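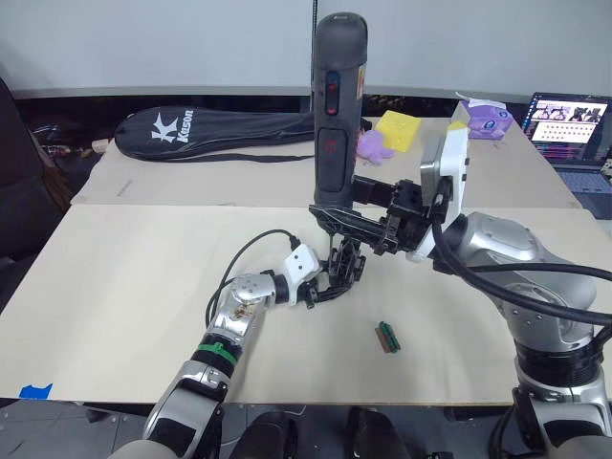 How many episodes does the method need before a new tool can be added to the test set?

The Prendus method needs 34 good episodes per tool. Fewer than that and the contact model tends to copy the habits of a single operator. More will help a little, but the time is better spent on a second tool.

6. Recording two-arm tool episodes

This section covers recording only. Calibration is in the section before it, and training is in the one after. It assumes that both arms have been homed and that Nuvis is running on the control computer.

An episode has one arm holding the tool while the other approaches, touches, or takes hold of it. The arm that holds the tool is called the support arm. The arm that moves in is called the working arm. These roles are set per episode, and either arm can take either role.

6.1 Before you start

1. Clear the space between the two arms so that the working arm can reach the tool from below and from the side.

2. Remove the battery from any powered tool that allows it. If the battery is built in, lock the trigger and remove the bit.

3. Open the head view and both wrist views in Nuvis. All three must be live before the Record button becomes active.

4. Enter the tool name, your initials, and the support arm. Use the tool name exactly as it appears in the tool list. The training script treats "drill" and "Drill" as two different tools, and Yiran Du lost most of a Monday finding that out.

Caution: Keep hands and loose sleeves out of the reach of both arms whenever the drive light is on. The pause pedal stops motion but leaves the motors powered. Use the red stop button before you reach in.

6.2 Recording an episode

1. Press Record and wait for the tone.

2. Close the support gripper on the tool. Bring the grip force up slowly until the reading in the side panel stops drifting. Do not go past the upper mark. A long tool held near one end will tip if the force is too low, and it is tempting to make up for that by squeezing harder. Move the grip closer to the tool's center of mass instead.

3. Bring the tool into the shared zone, shown in green in the head view window.

4. Hold still for one full count of the on-screen timer. The model uses this part of the episode to estimate how the tool sits in the support gripper.

5. Move the working arm in. Pause with the fingers close to the tool and not yet touching it, then press the marker key. This saves the pre-contact pose.

6. Make contact, hold, and back away along the same path.

7. Press Record again to end the episode.

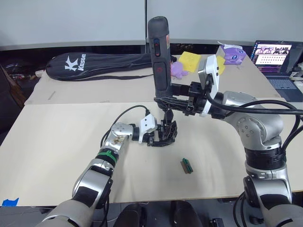

Vary the approach from one episode to the next. Change the height, the side, and how far the working gripper is open. Leave the background items alone during a session. They are part of the test, and moving them halfway through makes it hard to tell whether a change in the score came from the approach or from the clutter.

Note: If the wrist view of the working arm is blocked by the other gripper, keep the episode and add the tag "blocked." The model needs some of these.

6.3 Checking the recording

Open each episode in the review window before starting the next one. Reject it if any of the following is true:

- The marker is missing or was pressed after contact.
- The tool turned in the support gripper during the still period.
- Either wrist view dropped out.
- The timestamps of the three views drift apart.

Rejected episodes stay on disk in a separate folder. Do not delete them. Jingyi Peng uses them to train the slip detector.

6.4 What the pre-contact marker does

In our first version the model was trained on whole episodes with no marker. It learned the large arm motions well and did poorly in the last stretch before contact. Adding the marker lets the training script give more weight to the frames on either side of it. We compared the two versions on the same 1,803 episodes, and the marked version missed the tool less often on every tool in the list. The gain was smallest for flat tools such as rulers, and we do not have a good explanation for that yet.

Training runs for 1,000 passes by default. Leave this setting alone for the comparison runs. If you change it for your own work, write the new value in the run notes.

Send questions about the marker key to Guangming Zeng and questions about the tool list to Hongmei Bai.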